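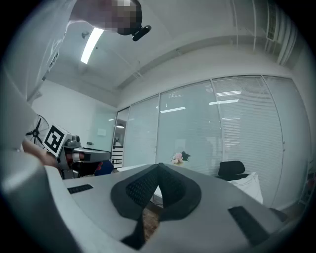
Four months in the Poltbridge house

March 2019

So we've been in since November and I keep getting asked how the floors are going, which is kind of everyone, because I complained about them so loudly before Christmas. They're going fine! They're lovely, apart from the bit by the laundry door, and I'll get to that.

For anyone new, the house is a weatherboard on the McKinnon side of Poltbridge, 95 years old, and when we bought it every room had carpet the colour of weak tea. Under the carpet was underlay, and under the underlay was newspaper, and under the newspaper (I may have shrieked) were boards. We pulled up the lounge and the hallway in a weekend and I had staples in my thongs for a fortnight.

The sanding we paid for. I'd planned to hire a machine and do it myself, and then I watched one video of a bloke putting a trench through his dining room and rang for quotes instead. The whole lot came to $3,169, and that included two coats of the Wutusus oil in the satin finish. I'd wanted matte. The sample pot of matte went a bit green near the window, so satin it was, and I've stopped noticing the shine.

Living on oil takes some getting used to. You can't leave a wet towel on it, and the chairs all need felt pads, and the felt pads fall off and collect every hair in the house. I've gone through 4 packets. The Warnau ones from the hardware shop stick best, but cut them a smidge smaller than the chair leg or they curl up at the sides.

Now, the laundry door. There's a gap there wide enough to lose a pencil in, where somebody once took out a wall and filled the space with whatever was lying around. I had a go with filler in the wrong shade — it looks like a line of peanut butter — and it cracked in the first hot spell. The next plan is slivers of old timber glued in and planed flat. I've been saving offcuts from the hallway cupboard for it, and I'll put up a proper post once I've bought a decent plane.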